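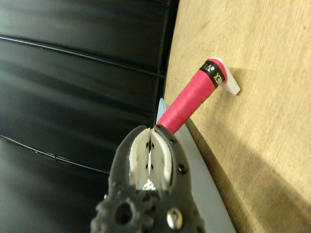
I've been spending my evenings teaching a robot arm to deal with a litter tray, and I wanted one page where I could dump the pictures and my notes before I forget everything. The short version: I drive the arm by remote control, it records what I did, and after enough rounds of that we train on the recordings and see if it can manage alone. The grab comes first, and I have done that grab so many times I dream about it. Pink racket tape is great stuff for this, by the way! The white finger pads go straight up to the handle, and against all that dark gray I can tell at a glance on my little screen where the pads stop and the pink starts. Before we had the tape I was squinting at everything and blaming the lag.

Kusum Rawat set up the remote side of things (the project is called Mapplebeck, don't ask me, I missed the meeting). You hold a controller in one hand, the arm copies your wrist, and a trigger closes the jaw. My first night on it was rough. I kept twisting my whole upper body as if that would help, and Petrică Surdu had to remind me that the arm only cares about my hand. He has a lovely light touch with it. My recordings from September look like someone stirring cement.

So far we have 1093 runs saved, and the target is 3000. On a good evening I get into a rhythm and they go by fast, on a bad one I fumble the grab over and over and mark half of them for the bin. Marisa Cocco goes through them afterwards and throws out the ones where I clearly changed my mind halfway. She's strict! She binned 240 of mine in one go, and I sulked for a day, and then the next training round came out a lot smoother, so fine, Marisa.

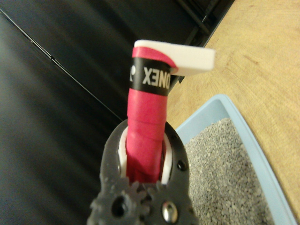 Handle held upright in the jaw, blue tray and its gray litter down at the right.

I like to get the grip settled like this before I go anywhere near the tray. If I squeeze while I'm still drifting sideways the handle tends to tilt, and then every move after that is me correcting for it, and the robot learns the correcting too. We found that out the hard way with the first batch. It had picked up a funny little wiggle before every scoop, and the wiggle was all me.

The litter itself is a pain to practice on. It shifts, it piles up in a corner, it's never the same twice. Narendra Bhatt wants us to level it between runs and Narendra Bajpai wants us to leave it however it lands (yes, two Narendras, yes, it gets confusing on calls). I'm with Bajpai on this one, though I do cheat and smooth it over when my arm is tired.

Other stuff I've picked up:
Go slower than feels natural.
Pause for a beat after the jaw closes.
Rest your elbow on something.
Stop when you get annoyed, the annoyed runs are all junk.

Next up we're trying hand guiding, where you hold the arm itself and walk it through the motion with the motors gone soft. Kusum thinks it'll be better for the scooping part and worse for the grab. I've had one short go and my shoulder has opinions. More pictures when we get there.

Last updated 29 January 2025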